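Robotics Open Day at Tedmont: Frequently Asked Questions
Last updated 6/10/20
By the Tedmont open day desk
3 min read

What will I see at the open day?
The main demonstration is the Rakasetti kitchen program, run in simulation on the big screen in the Lozano Room. A simulated arm works at a marble bench with a sink, a tap and a couple of bowls. The controls are on the desk below the screen, and staff talk through each task as it runs.

Do I need to book?
Entry is free, but the demonstration sessions are ticketed. There are 600 tickets in total, and each person can reserve 2. Walk-ins are let in if there are seats left.

Why is it all simulated?
A simulated kitchen can be reset in a moment, and a failed attempt breaks no crockery. It also lets us show the same task from several viewpoints, including one from close in beside the gripper.
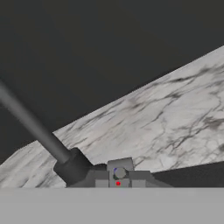 Bondetti wrote in after the last open day to say the close view was hard to follow without the wide one next to it, and asked for both to be on screen at once. We've done that for this year.

What tasks does the arm do?
Mostly sink work. The program covers reaching the tap, running water into a bowl and moving bowls between the bench and the basin. Expect pauses between attempts while the next one is loaded. 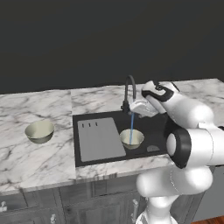

Water is one of the harder things to model, so ours is kept simple – a plain stream, with no splashing. Staff are happy to go into the details after a session if you're interested.

Can children come?
Yes. Under-12s need an adult with them. Prams can be left at the back of the room.

Can I have a go?
There is a practice station near the door with its own screen and controller. Turns are short and you queue for them on the day. New starters begin by parking the arm over the sink, then try for the tap.

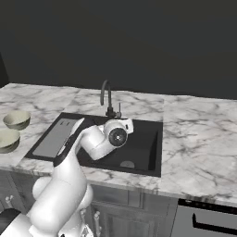 Where do I park?
Use the gravel car park behind the main building, which has 200 spaces. Bikes can be locked to the rails by the front entrance.

When is the next one?
We plan to hold another in December. Dates will be added to this page.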